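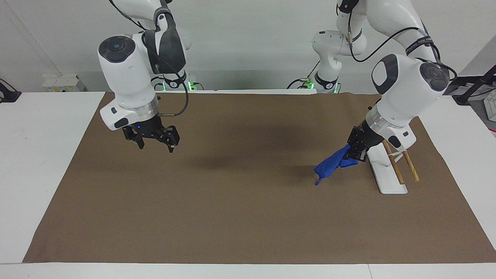 Two white robot arms over a brown paper mat.

Placing a death notice: common questions

How long can a notice be?
Up to 130 words in the Brindevley edition. Longer notices are charged as two.

When is the deadline?
3 pm, two working days before printing. Deadlines are earlier in late December.

Can you take the details from the funeral director?
Yes. Hasis and Padilla both send notices to us directly. Families can also use the form on the Wivura website.

Can I include a photograph?
One portrait per notice, in black and white. Prints are returned by post.

What if there is a mistake?
Ring the notices desk. If the error is ours we print the notice again free of charge.

Do you list donations in place of flowers?
Yes, please give the charity's full name.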